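Cabinet door stops play at Drarneck test hall

Thursday, May 3, 2018

A cabinet won a short argument with a gripper in Drarneck this week, and the hall was shut for 90 minutes while everyone worked out how.

Kasten, which builds grippers for household chores, has been teaching its latest model to open and close cupboards. Opening has gone well. On Tuesday the software decided that a door standing open was a door already closed, and kept pushing. The force limit, set at 100 newtons, should have ended the matter. It had been switched off for an earlier test and left that way.

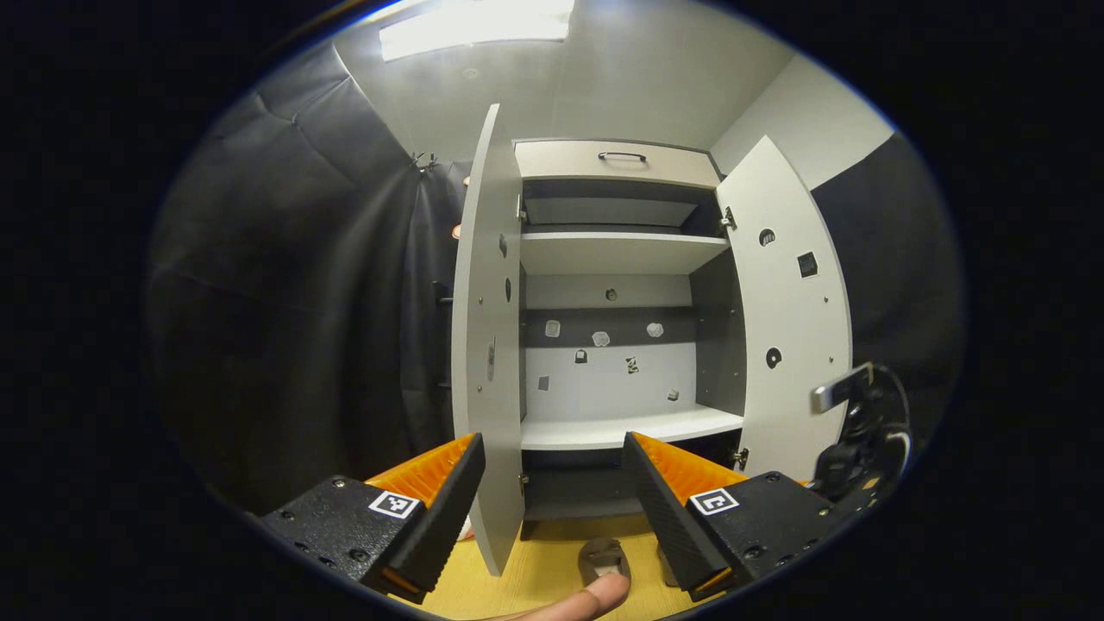 The result was one bent hinge, one blown fuse and an incident report longer than the manual. There were no injuries, although the company concedes that the emergency stop was on the far side of the hall, behind a stack of chairs. It has been moved. So have the chairs.

Idov, the firm that supplies the control software, says the fault appeared on run 3674 and had not been seen before. A fix is promised – the second one this spring – and until it arrives the hand-held version of the gripper will be used for all door work, with a person supplying the judgment.

A public demonstration planned for Stasuvov has been put back to October. Kasten says the program will still include cupboards. Visitors will be asked to stand well back from them.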